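THE MIRNINE HAND SERVICE
Report of the Office of Domestic Appliances, Oltberg

The Office was asked to review the Mirnine Hand Service following a single complaint. The service is sold by subscription to private households. It consists of a jointed arm, which is fixed to a table or counter, and a library of small household motions, which the arm performs on request. The library is recorded by people holding grippers of the same pattern as the one on the arm. The recordings are made under contract by Hernisura, in a workroom on the Potgieter road, and they are sent to subscribers in the form of updates.

The complaint came from a subscriber of long standing. It was written by hand, which the intake desk noted. The subscriber stated that the arm had always given her a tissue when asked, and had always done so properly. After the most recent update it gave her a tissue differently. It took hold of the sheet at the edge, drew it halfway out of the box, and stopped. After a moment it drew out the rest. The subscriber wished to know who had told it to do that.

Under the rules of the Office, a change in the behavior of an appliance that was not announced to the owner is a defect until shown otherwise. The Office therefore opened a file and sent an inspector to the workroom.
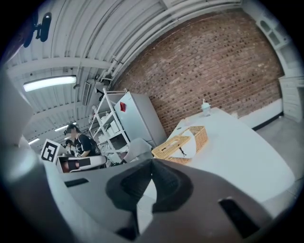
Hand unit at the long table, Potgieter road workroom.

The inspector was received courteously. The workroom is a plain one, with a brick wall along one side and a white corrugated ceiling. The recording staff were at work and were not asked to stop. The inspector was offered a chair and was permitted to remain through the morning.

Each recorder is issued 2 grippers, one for each hand, with a strap for the wrist. The recorder performs an ordinary task with them, such as moving a bottle or setting something upright, and the motion is kept. The inspector tried a pair and reported that the fingers closed easily, but that it was hard to be gentle with them until one stopped trying. This remark was struck from the first version of the report and has been put back at the inspector's request.

The tissue task is number 14 on the work list. Hernisura holds 2,239 recordings of it, and the inspector asked to see those added since the previous update. Most were brisk. The sheet came out, was held forward, and was let go. A smaller group, all from one recorder, contained the pause described in the complaint. The sheet was drawn halfway and held there, as though someone on the other side of the table might say that it was not needed after all.

The inspector asked the shift lead whether the pause had been part of the instructions. It had not. The instructions say only that the sheet should be removed without tearing and offered at a comfortable height. The recorder, when asked, was surprised to learn that there was a pause. The recorder had been raised by a grandmother who was often unwell and who disliked being helped too quickly. No further questions were put on that subject.
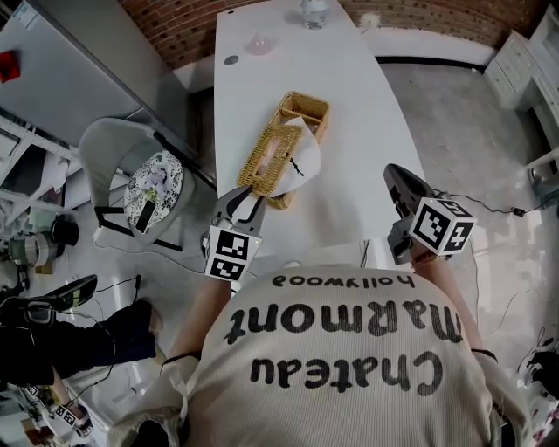
Oltberg, November

The Office wrote to the subscriber and set out its findings. It explained that the pause had come from recordings of an actual person and had entered the library in the usual way, and that no instruction to that effect had been given. It informed her that Mirnine was prepared to restore the earlier motion to her arm at no charge, and enclosed the form.

The form was returned unsigned. With it was a second letter, shorter than the first. The subscriber stated that she had not asked for the motion to be taken away. She had asked who it was. Her husband used to hand her things in that manner. He would wait, with the thing half given, until she had looked up. She had supposed for several weeks that the arm had learned it from him, although he had died before it was delivered, and she was aware that this made no sense. She would be obliged if the Office would pass on her thanks to the proper person.

The Office has no procedure for the forwarding of thanks. The matter was raised with Hernisura, which does not disclose the names of its recorders, and with Mirnine, which does not hold them. After some correspondence it was agreed that the letter could be pinned up in the workroom for the length of one shift, with the address covered.

The findings of the Office are as follows. The change in the tissue motion was not announced to subscribers, and should have been. Mirnine is directed to state in future updates which motions have been added to or altered. The pause does not tear the sheet, does not strain the arm, and does not put the owner at risk. It is not recorded as a defect.

Mirnine has since asked whether the pause should be kept in the library or limited to the one household. The Office replied that this was a commercial question. The inspector has asked to be assigned to the follow-up visit, and the request has been approved.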